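Kanden Finger Service Kit for two-finger grippers: a review
Posted August 12, 2024
2,774 views | 3 shares | 2 comments

I have been putting off this review for the same reason I put off servicing the gripper, namely that it still sort of worked. It closed. It opened. In between it made a small clicking noise that I decided was character. Then it started letting go of bread.

The Kanden kit costs $19 and comes in a tin. I bought mine from Hrynyshyn, the parts counter in Clarkomholm with the parking lot that floods, and I've been running the gripper on the new parts since May, mostly on snack bags and soft packaging, on a table with a cloth on it.
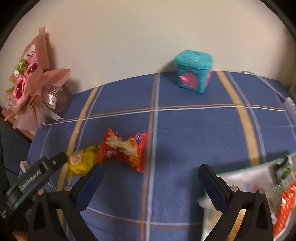
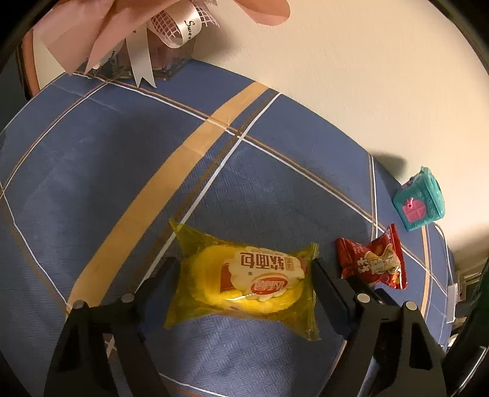
How do you know when finger pads need replacing?

Look at the texture under a lamp held low to one side. If the middle of the pad looks shiny and the edges still look rough, it's done. Change both pads at the same time, or the fresh one will hold and the old one will slide, and the bag will twist as you lift it.

On to the tin. You get a set of pads, a bag of pivot pins, a bag of screws, a hex key, a tube of grease the size of a ketchup packet, and a folded sheet of instructions. The sheet has a drawing of a linkage that resembles mine in the way a cousin might. I worked from it for a while, then put it under the tin to stop the tin from rolling screws at me.

The pads are the best thing in here. They're cut cleanly, the backing peels in one piece, and they stick like they mean it. They stick so well that you should do a dry fit first. I laid one down slightly crooked, told myself it was fine, and spent an afternoon watching film wrappers drift to one side every time the fingers met. The second pad went on straight after I cleaned the finger with alcohol and gave it time to dry. Getting the crooked one off took a hair dryer, a plastic scraper and some language.

Old adhesive is the part the instructions skip. "Remove residue," says the sheet. Mine had layers, like paint in an old kitchen. Plan on that taking longer than everything else put together.

Pins next. The originals on my linkage had worn enough that I could wiggle each finger sideways with a thumb, and that wiggle is where the clicking lived. The Kanden pins are a snug fit. One of them was a very snug fit, and I ended up polishing it with fine paper before it would go through without a hammer. I do not recommend a hammer. Everything a pin passes through is smaller and more expensive than the pin.

Do one side at a time and leave the other side together, so you have something to copy. I know this now. The sheet mentions it too, in step 3, just after the step where it has you take out all the pins.

About the grease: use less than you think. A smear on each pin is enough. Any extra works its way down the finger, gets onto the pad, and then you have a very well lubricated gripper that can't pick anything up. I've used Menix dry film on another tool and would take it over the little tube any day, especially around cloth. Grease collects lint, and a tablecloth is pretty much made of it.

The screws are fine. They are screws. Snug them, work the fingers open and shut a few times, snug them again. If the fingers feel heavy afterward you went too far, so back off until they swing without a fight. I put a dot of paint across each head so I can see at a glance if one has turned. So far none has, and I am slightly disappointed, having gone to the trouble.

The hex key rounded off during the first job. I threw it in the drawer with the others like it.

After all that I went through what I now call the snack test. Stiff bag, soft bag, something with a crimped end, something squashy inside. Grab by the body, lift, hold, set down. Stiff bags were never a problem. Soft bread in slippery film was, and with new pads and no slop in the joints it comes up level and stays there. The clicking is gone too. I miss it a little.

Would I buy it again? For the pads and pins, sure. I'd pay a bit less for a tin without the key and the grease, and a bit more for instructions drawn by someone who had seen a gripper. Spare pads on their own would be nice, and Hrynyshyn says they might carry them, in the same tone they use about fixing the parking lot.

Pads: very good. Pins: good, with one stubborn exception. Paperwork: makes a decent coaster.

Related reviews
Menix dry film lubricant, one year in
Small parts trays that don't slide
Bench lamps for people who drop screws
Plastic scrapers compared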